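Price Fruit by Weight

Most grocery stores in Jutulville sell apples by the pound and lemons by the piece. The practice is old enough that shoppers rarely question it. I think it should end, and that the posted price of any loose fruit should be a price per unit of weight, with the piece price shown next to it if the store wants one.

The argument starts with variance. Packaged goods are filled to a declared weight, and the difference between one can and the next is small. Fruit is graded by size, but a grade is a range, and bins are refilled from more than one carton. A lemon at the top of a mixed bin can weigh far more than the one beside it. Under a piece price both cost the same, so the price per pound changes every time a hand goes into the bin. A shopper who picks well gets a discount. A shopper who orders through a picking service, or who sends a child to the store, gets whatever is left.

Take a piece price of 50 cents. If the fruit weighs 200 grams, the cost is $2.50 per kilogram. If it weighs half that, the cost is $5.00. The sign on the bin is accurate in both cases and tells the shopper nothing useful in either. Comparison with the bagged fruit on the next shelf, which is sold by net weight, requires a scale, and the hanging scales have been disappearing from produce sections for years. The Verbeke store on my side of town took its last one down in July and put a display of salad dressing in its place.

Weight alone is an imperfect measure. Cooks buy lemons for juice and zest, and thick-skinned fruit carries weight that never reaches the glass. The same objection applies to bananas, melons, and anything else with a rind, all of which are commonly sold by weight without complaint. Buyers learn the waste fraction of a melon. They can learn the waste fraction of a lemon once the price is stated in a form that allows it.

Retailers raise a different objection, which is checkout time. A piece count is entered with one key, while a weighed item has to settle on the scale before the register will accept it. This was a serious point when the scale was a separate device. The scanner and the scale now share one plate in most lanes, and the item code is entered either way. A Gotden counter unit, the type used at the Saturday market in Cunda, settles before the vendor has finished reading the code. The vendors there sell everything by weight, including limes and single heads of garlic, and the lines move at an ordinary speed.

There is also the matter of mental arithmetic. A piece price lets someone with a fixed amount of cash know the total before reaching the register, and that is worth keeping. Dual labeling keeps it. The sign gives the price per pound in the large type and an estimated piece price below, based on the average fruit in the carton, with the word "average" printed at the same height as the number. The register charges by weight. The cost to the store is a new sign template.

Rules on this subject tend to be written around packages, with loose produce treated as an exception. I would reverse the default. Any item whose weight varies by more than a set tolerance within a single bin should carry a weight price, and the tolerance should be published. I would start at 7 percent, and would accept a higher figure if somebody produced bin data to support it. Eggs would stay under their own size classes. Cut herbs, sold in bunches tied by hand, would come in, and they are overdue.

None of this lowers the average price of fruit. Stores would recover the same revenue from the same carton. The change would be in who pays it, with the buyer of the small lemon paying less than the buyer of the large one. 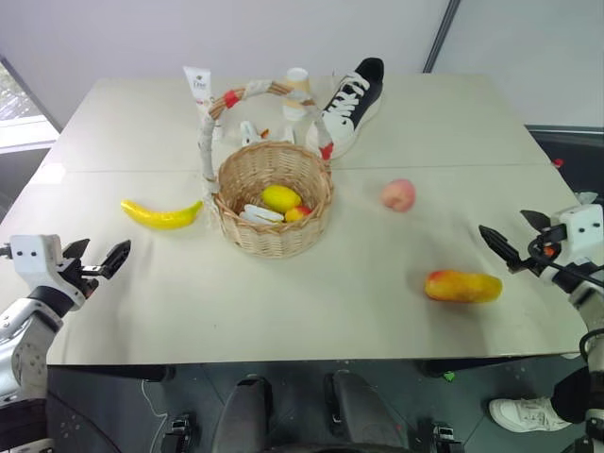 By Rajitha Saha
Opinion | Food & Retail

Rajitha Saha writes on weights, measures, and retail labeling. Replies to this column may be sent to the opinion desk and may be shortened for print.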